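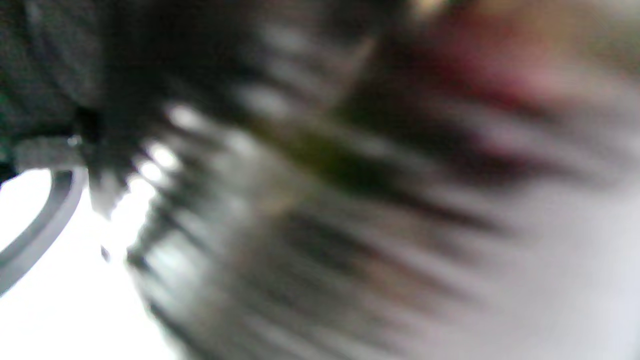 One participant from Halla objected to our word "tidy": for her, a bag hung by its handle is already put away, even when it is not closed. We kept this remark, and it changed how we coded the 281 home visits made in July. Soft things with a loop or a ring were coded apart from folded cloth.

**Figure 4.** Soft dark material and a gray curved band, near a very bright area.

In the Flemero homes the same question was asked again, and the answers were less clear (see Section 4).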